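Booking and Using a Shared Workroom at the Wesstead Centre

Last reviewed: February

These instructions apply to community groups, tutors and small organisations hiring a workroom at the Wesstead Centre. They cover the booking itself, arrival, use of the furniture and fittings, and the condition in which a room must be returned. Hirers of the main hall should refer to the separate hall conditions.

Before you book

Decide which room suits your activity. The Brurnska Room has carpet and upholstered chairs and is intended for meetings, reading groups and quiet study. The Wijaya Room has a vinyl floor, a sink and white-topped tables, and is the only room in which paint, glue, clay or food may be used.

You will need the following information to complete the form:

Name and postal address of the hiring group
Name and mobile number of the person who will be present throughout
Start and finish times, including setting up and packing away
A short description of the activity
Details of any electrical equipment to be brought in

Submitting the form

Forms are available from the front counter or may be requested by email. Complete every section; incomplete forms are returned and the room is not held in the meantime. Regular hirers may apply for a full term on one form, provided the activity and the nominated person remain the same.

A booking is confirmed only when the Centre has issued a reference number. Please quote the number in all correspondence. Enquiries about room hire are handled by Matěj Machala at the front counter or on extension 1801.

Cancellations must be made in writing. Where a cancellation is received after the key has been collected, the full hire fee remains payable.

Collecting the key

Keys are collected from the front counter by the nominated person, who must sign the register and show photo identification. If your booking begins after the counter has closed, collect the key from the coded key safe beside the side entrance. The code is sent with the confirmation and is changed regularly — codes from earlier bookings will not work.

Setting up the room

1. Turn on the lights at the panel inside the door. The lower switch controls the exhaust fan in the Wijaya Room.
2. Check the room against the condition card on the back of the door. Note any damage on the card before you begin.
3. Bring tables from the storage bay on the trolley. Tables must be lifted on and off by 2 people and must not be dragged.
4. Lock both folding legs before placing anything on a table.
5. Keep the path to each exit clear, including the space behind the door.

Power boards must be tested and tagged. Extension leads may not cross a walkway unless they are covered by a cable ramp, which can be borrowed from the counter.

Care of table tops

White table tops mark easily. Use a cutting mat for all knife work and a heatproof mat beneath glue guns, irons and kettles. Clamps may be used with a protective pad on either side of the table edge.

At the end of the session, clear each table completely and wipe it with warm water and a little dishwashing liquid. For dried glue, lay a damp cloth over the area for several minutes, then lift the residue with the plastic scraper kept under the sink. Methylated spirits may be used on ink, sparingly and with the exhaust fan running. Scouring powder, steel wool and metal scrapers are not permitted — scratches hold dirt and cannot be repaired.

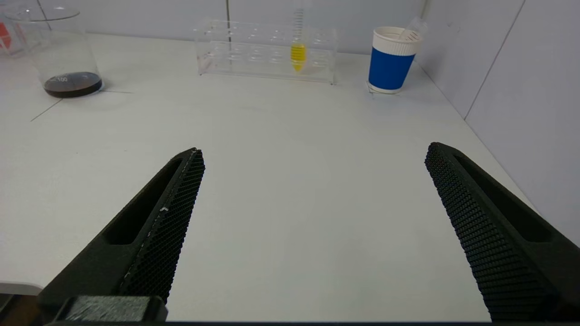

White table top in the work area.

Leaving the room

Return the tables and chairs to the storage bay, sweep the floor and empty the bin into the wheelie bin in the side lane. Rinse the sink and close all windows. Turn off the exhaust fan and lights, lock the door and return the key to the counter or the key safe.

Damage that occurs during your booking should be recorded on the condition card and reported to the front counter by the next working day. Hirers will be contacted before any repair cost is charged.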